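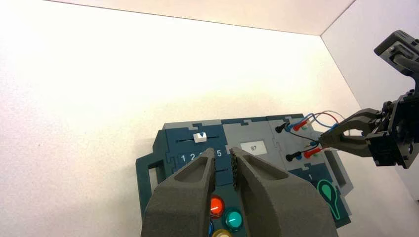

Submitted by Sharon Wanyama, Family Programs, Gunberg Youth Soccer
Progress report to the Prota Fund, September

What a month! Sign-ups for the under-eights closed with almost 790 kids, and the Thursday sessions at Gumow Field are already the loudest, happiest part of my week.

The sideline parenting evenings started right on time. We have held 4 of the 5 you funded, and Sibel Altıntaş ran the one on the ride home (what to say after a loss, when to say nothing and turn on the radio). Parents stayed in the parking lot talking until it got dark – I had to ask them to move so we could lock the gate! Several have told me they now wait for their child to bring up the game first, and that the drive is a lot calmer.

Spending to date is $3,748, mostly field rental, printing and child care during the evenings. The child care went over what I had planned. More younger brothers and sisters came along than we expected, and I would like to move the unused snack money across to cover it if you agree.

Đức Võ has finished the parent handbook and it reads beautifully. The Spanish version is still with the translator. Two of the older teams have also asked for their own evening, on playing time and on kids who want to quit midseason.

The last evening is at the Mac Giolla Center at 6:30, and you would be very welcome. Receipts will follow separately.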